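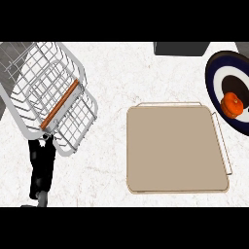

Nondevholm, 13 October 2025

Second week of the new feeding plan for the older dog. Writing down what I have so far, because on Paltonholm side they asked for the notes and I do not want to explain everything by phone again.

Weight this morning 28 kg, same as last time. Weighed before breakfast, on the platform scale, with collar off. In August we weighed with the collar on and after food, so please do not compare those numbers with these ones.

Food is Zumivo dry, 2 meals per day, soaked in water 20 minutes before serving. Without soaking he swallows too fast and then coughs. The first days he left the soaked food in the bowl and looked at me. Now he eats all, but slowly, and he still pushes the bowl to the wall. A rubber mat under the bowl would help, I have to cut one.

Water: 800 ml drunk between morning and evening. I measured what was left in the bowl and subtracted, so spilled water is counted also. The young one drinks from the same bowl if the door stays open, this I noticed only after lunch. Maybe the number is too high. Tomorrow door closed.

Coat is a little better behind the ears, still dry on the back near the tail. Brushed with the soft brush only. No fleas, no red skin. Nails of the front feet are long, I did not cut them, he was nervous already from the scale.

Gallardo sent the wrong size of harness again. The chest strap rubs under the left leg even on the last hole. Packed it for return, the paper is inside the bag. Until the new one comes, use the old blue harness and short walks, no pulling games.

Question for the others: does somebody soak the food overnight in the fridge? I would like to try it, but I am not sure how long it stays good.

To do: mat, close the door, weigh again before breakfast at the end of the week.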